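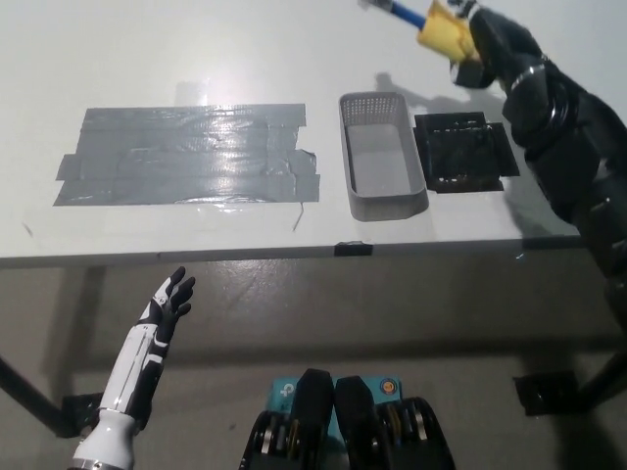 Comparing two hands on a soft-object grasp

Olaia Rivas

The procedure below compares two multi-finger hands on the same arm, using a sponge with a handle as the test object. The hands used to develop it were the Flergate F2 and the Sonov hand. It should work with any pair that accepts position commands and reports motor current.

What you need

A table with a plain top, a head camera with a fixed tilt, a sponge tool, and a shallow basket as the drop target. Mark the basket position. A shift of a few millimeters between runs will change the approach path and spoil the comparison.

Step 1. Fix the camera

Set the head tilt so that the work area and both hands at rest are in view. Lock it. Record the tilt value in the run file before the first grasp and check it again after the last one. If it has moved, discard the set.

Step 2. Zero the hand

Open all fingers fully and hold for 2 seconds. Store the current reading as the baseline. The Sonov hand drifts as it warms up - run it through twenty open and close cycles first, then zero.

Step 3. Set the current limit

Start at 419 mA for the finger motors. Close on the sponge and lift. If the tool rotates in the grip, raise the limit in small steps. Stop at 700 mA. Above that the foam is fully compressed and the current trace tells you very little about the hand.

Use the same limit for both hands on the first pass. Tune each one separately on the second pass and report both results.

Step 4. Grasp point

Grip the sponge itself. A rigid handle gives a clean current spike on contact and both hands will look equally good. Foam gives a slow ramp, and the contact threshold has to be chosen by hand. In the Palacios controller this is the field contact_slope, not contact_level.

Step 5. Run and log

Lift, hold, move over the basket, release. Keep the idle arm in the same pose for every run so that its shadow does not change the camera input. Log at the full controller rate. A full set took us around 980 grasps per hand, including the repeats after a cable fault.

Step 6. Score

Count a grasp as good only if the tool stays within ten degrees of its starting angle until release. Score from the video, then check against the current log. Where the two disagree, keep the video result and flag the run.

Known problems

Umitz drivers before the September release drop the first current sample after a reset. Pad the log or update.

Finger pads pick up foam dust. Wipe them between sets with a dry cloth.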